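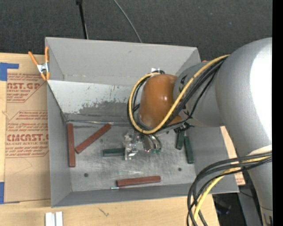

Sorting bins return to Plondilby for a second season

Aug 15, 2023

The Plondilby block sort is back, and with it the big gray bins, which have come through another winter in storage with a few more scuffs and no improvement in looks. Sorting reopened this week in the rear hall of the old Lahtinen building, where the carpet is charcoal, the tables are light wood, and the coffee is best described as available.

For those who missed last year, the job is simple to state. The town's toy library, Skorkitis, owns more than 3,161 building pieces, most of them donated and all of them mixed. Reddish-brown bars have spent years in the same tubs as dark green blocks, along with whatever else was in the bottom of the closet when the donor was moving out. The pieces have to be taken out, separated by color and shape, and packed into sets that a child can borrow and a parent can return with a clear conscience.

A set is 30 pieces. Last season produced sets of 28, 29 and, on one proud afternoon, 34.

The rules have been tightened a little this time. Bins are to be filled lightly, a handful of pieces at once, so that everything lies flat on the metal floor and can be seen. The earlier method, in which a bin was filled to the rim and then stirred, has been retired without ceremony. Bars and blocks are picked out one color at a time. Anything that is neither a bar nor a block goes in the odds jar, which by the end of last season held pins, pen caps, a house key and a quantity of dried pasta. The key is still at the front desk and still fits nothing.

Chipped pieces can stay if the edges are smooth. Chewed pieces are a matter of judgment, and the judgment is usually no.

Skorkitis hopes to have 504 sets on the shelves eventually, a figure that requires a good many more donations and possibly a second closet. The nearer goal is to clear the backlog by November, when the hall goes back to the Ovow dance evenings and the tables have to be folded against the wall again. Last year the two overlapped by a weekend. The dancers were gracious about it, although one green block was later recovered from the piano.

Borrowing continues as normal while the sorting is under way. Sets may be kept for 3 weeks, and late returns are met with a postcard, the wording of which has been softened following comments.

Donated pieces can be left at the side door on any weekday morning. Please tip out the bag at home first and have a look through it, particularly if you are short a house key.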